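# Library saved, sort of, and I've got the jumper sleeves to prove it

*June 2, 2019*

Well, it's happened. After a winter of letters, two very long meetings and more tea than I ever want to see again, Horneck is keeping its library. The council confirmed it at the end of last week, and I heard it from the woman in the bakery before I'd even opened the email, so that tells you how fast news goes round here.

If you've missed all this (lucky you), the plan back in December was to shut the Poria Road building and send everyone to the big branch at Cembridge. Lovely branch, very shiny, nice café. Also 94 minutes there and back on the bus if you catch the good one, and most people don't catch the good one. I tried it with a bag of large-print thrillers for my mum and I can tell you my arms have never quite forgiven me.

So a petition went round. It sat on the counter at Theodorakopoulos the chemist, it sat in the chip shop, it went up and down the primary school gate in the rain. The target was 3000 names and we ended up with 3293, which for a place our size is a bit mad! I know for a fact that one of the pages has gravy on it, and it went in with the rest.

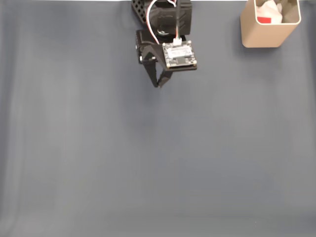

Kalliopi Katsaros thinks we should all calm down a bit. She wrote to me to say that a saved library with shorter hours is still a cut, that the Tuesday-to-Saturday crowd will be fine and the people who work shifts won't, and that she'd like to see the new timetable before she buys anyone a drink. And she's got a point. I've been so pleased about the doors staying open that I'd hardly looked at when they'd be open.

So I've looked now. The building will open four mornings and one evening a week, where it used to be five full days. The evening one goes on until eight, which is new, and I think that's the council's nod to people like Kalliopi. The children's story hour stays put. The computers stay too, though you'll have to book a slot, and the photocopier is going (it hardly ever worked, but I'll miss shouting at it).

The craft table is carrying on as well, and I'm especially glad about that one. It began with me and my terrible knitting in the corner by the radiator, and now there's a proper gang of us making bits and pieces to sell towards new picture books. I've done 2 jumpers this year. One has sleeves that match. The other has gone to my nephew, who is four and hasn't noticed.

Money, then, as somebody's bound to ask. The council is paying for the building and the staff through to next spring twelvemonth. New books are the sticky part. The book budget has been sliced right down, and anything on top will have to come from sales, raffles and whatever else we can dream up. Sille Norðdahl is putting together a list of titles people want most, and there's a box for suggestions by the front desk. Please write neatly, as last time she ended up ordering a book on ferrets when somebody had wanted one on ferries. (It's been borrowed a lot, mind you.)

There's work to be done on the roof before the autumn too. It drips over local history, and has done for as long as I've been a member, so the parish maps have been living in the staff kitchen next to the biscuits. The builders are meant to be in over the summer. The library will stay open while they're at it, but expect noise and dust and probably a closed-off aisle or two. 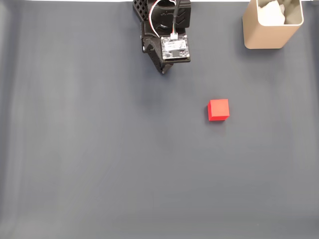 *Smooth dark grey mat, with a black gripper near the top.*

The new hours start with the school holidays. Your old card will still work, and if you've lost it, as I have three times, they'll do you another at the desk for nothing. Overdue books can come back without a fine until the timetable changes over, so have a rummage under the bed. I found a cookery book from before I moved house and I took it back in dark glasses.

There's a thank-you tea in the reading room once the hours have changed, and the date will go up on the door. Bring a cake if you can bake and a plate if you can't. Kalliopi says she's coming, and she's bringing the timetable with her, with her notes on it in red.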